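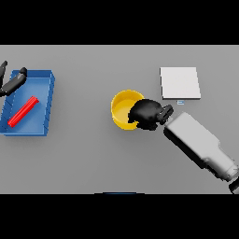 Every few years somebody decides that baseball is too slow and sets about fixing it. The latest cure comes from the Inham League, a summer circuit of small-town clubs, which cut its games to seven innings in August and called the result a revival.

I drove out to Fladley to see one. The announced crowd was 800. I have sat in enough half-full bleachers to doubt that figure, but let it stand. The game was over in under 2 hours, and the parking lot took 15 minutes to clear.

Was it better? The Benavides starter went the distance, and we're supposed to find that thrilling. He faced the top of the order 3 times and never had to get through a real eighth inning, with tired legs and a one-run lead. The Amau bench barely got used at all.

League officials say families like the early finish. Maybe they do. They also paid the same for a ticket as they did for nine innings — and the hot dogs went up. I'd want to see a second season before anyone prints the word "saved" on a T-shirt. The shirts are already on sale by the gate.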